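# vandow-stream-rules

A list of game publishers' rules on streaming and video uploads, kept as one CSV file and a folder of notes. It covers 300 titles from 14 publishers. The rules were read and entered by hand.

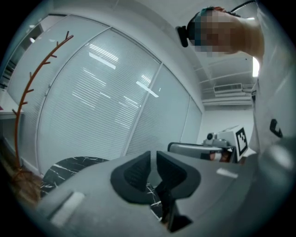
The list began as a shared spreadsheet for the people who stream under the Vandow name. Flurina Leitner moved it here when the sheet got too slow to open on a phone. The old sheet is read-only now, so please don't send corrections there.

## Files

- `titles.csv` has one row per game
- `publishers.csv` has one row per publisher, with the link to its policy page
- `notes/` holds longer text for games with odd conditions
- `check.py` looks for missing fields and duplicate IDs

## Columns in titles.csv

| Column | Meaning |
|---|---|
| `id` | Short name, lowercase, no spaces |
| `title` | Title as sold in the US store |
| `publisher` | Must match a row in `publishers.csv` |
| `stream` | `yes`, `no`, `ask` or `unclear` |
| `monetize` | Same four values |
| `music` | `ok`, `mute` or `unclear` |
| `spoiler_limit` | Chapter or area where streaming has to stop, if any |
| `members_only` | Whether paid-member streams are allowed |
| `read_on` | Date the policy was last read |
| `reader` | Initials |

`ask` means the policy says you need written permission. `unclear` means two of us read it and didn't agree. Don't change an `unclear` to a `yes` without a note in `notes/`.

Leave `spoiler_limit` blank if the policy has no limit. Older rows have `none` in that column and `check.py` accepts both.

## Running the check

```
python check.py titles.csv publishers.csv
```

It needs Python 3.6 and nothing else. Output is one line per problem. Accented characters in titles are fine as long as the file is saved as UTF-8. Excel likes to save it as something else.

## Known gaps

- Jotero has separate rules for agencies and for single streamers. We only record the agency rules.
- Engelhardt changed its music terms in September. 200 rows have been read again since the change, including all of the Engelhardt ones, but the notes for its two rhythm games still describe the old terms.
- Karaoke streams aren't covered. The rights there usually belong to somebody other than the game publisher.
- Japanese policies were read in the publisher's own English version where there was one. Rahel Kofler read the rest in Japanese. Those rows have `ja` after the initials.
- Demos and betas are missing, except for the Cludmont demo, which has its own row because its rules are stricter than the full game's.

## Adding or fixing a row

Open a pull request with the policy link in the description. One publisher per pull request is easiest to review. Veronika Gruber merges most of them. If she's away, ask Kátia Arruda.

Please don't paste whole policy pages into `notes/`. Quote the sentence you need and link the rest. Keep each note under 2000 characters.

## Use

The CSV files are under CC BY 4.0 and the script is MIT. This isn't legal advice, and a publisher can change its page at any time. Read the current policy before you go live.

Questions about a row go in the issue tracker. For anything to do with agency contracts, write to Renata Alarcón directly.

Last full read: 01/01/2019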